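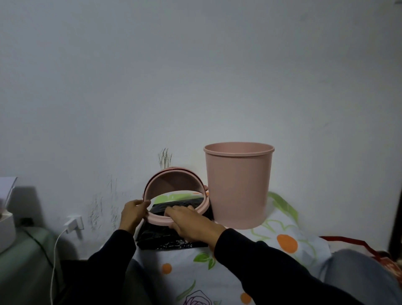

Bag change on a pink trash can: ring in the left hand, inner bucket standing to the right.

Hand Demonstrations: Frequently Asked Questions
Sawatzky task library, household set

What counts as one demonstration?
One full run of the task, from first contact with the object to hands at rest. Pauses under 8 seconds stay in. Longer pauses split the run.

Do I need a robot to record?
No. Bare-hand runs are accepted for all household tasks. Remote-control runs are recorded only at the Ristthorpe site.

Does the work surface matter?
No. Beds, floors and tables are all accepted. Patterned fabric is fine. Both hands must stay in view while they are touching the object.

How should I handle a trash bag?
At normal speed. Thin plastic folds differently each time, and the policy needs that variation. Do not smooth the bag between steps unless you would do so at home.

I put the ring on crooked. Should I start over?
No. Correct it and continue. Mark the run "recovery" in Prarudus before upload.

How many runs are in the set?
962, of which 327 are marked recovery.

How many runs per object?
At least 5. Change the starting position of the parts each time.

When are uploads reviewed?
Every Monday. Rejected runs are returned with a reason code.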